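Février, 6 h 40. Relu hier soir la note de synthèse sur le circuit secondaire avant de l'envoyer à Clomberg. Deux points restent ouverts : le taux de fuite admissible sur les générateurs de vapeur et la durée de qualification des câbles de contrôle-commande. Sur le premier, le dossier Lumside renvoie à une annexe que je n'ai pas. Demandé l'annexe par courriel, sans réponse à cette heure.

Chauffage du bureau réglé sur 2, insuffisant. Passé à 4.

Matinée consacrée au calendrier de raccordement. Le gestionnaire de réseau veut une puissance garantie dès la première tranche, alors que l'étude de stabilité transitoire n'a été faite que pour les deux tranches ensemble. Avec une seule unité couplée, le déclenchement du réacteur à pleine charge représente une perte de production que la réserve primaire actuelle ne couvre pas. Il faudra soit renforcer l'interconnexion nord, soit accepter un palier de puissance réduite pendant la phase d'essais. Je penche pour le palier. Le renforcement suppose une ligne neuve, donc une enquête publique, et l'on sait ce que durent les enquêtes publiques dans la vallée.

Repris ensuite le chapitre combustible. Procházka propose un contrat de fourniture sur 15 ans, assemblages compris, reprise du combustible usé non comprise. La clause d'indexation porte sur l'enrichissement seul et laisse de côté la conversion – à faire préciser par écrit. J'ai refait le calcul de la piscine d'entreposage avec un cycle allongé : la marge tient, à condition de ne pas décharger le cœur entier pendant une campagne d'évacuation. Noté en rouge dans la marge du tableau.

Déjeuner à la maison, potage et pain. Rangé un peu la table avant de rouvrir l'ordinateur.
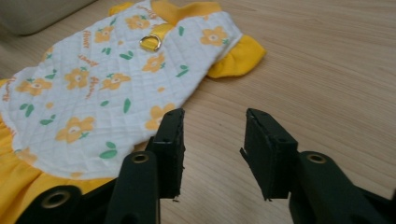 *Petit vêtement pour chien, matelassé, à fleurs. Col jaune.*

Après-midi, lecture du rapport de site de Gandness. Données sismiques correctes, campagne de forages dense au sud, maigre à l'est, là où l'on veut mettre la station de pompage. La température de l'eau en prise est donnée en moyenne mensuelle. Inutilisable pour dimensionner la source froide : il me faut les maxima journaliers et leur durée. Rédigé une demande de complément en ce sens. Ajouté une question sur le colmatage des filtres par les algues, que le rapport traite en un paragraphe.

Appel de Clomberg vers la fin de journée. Ils voudraient que la synthèse parle d'un « calendrier maîtrisé ». J'ai proposé « calendrier indicatif, sous réserve de l'autorisation de création ». Ils rappelleront.

Toujours rien de Lumside. Je laisse le taux de fuite entre crochets et j'envoie le reste.

À faire demain : relancer pour l'annexe, vérifier les unités du tableau des rejets thermiques, acheter des cartouches d'encre.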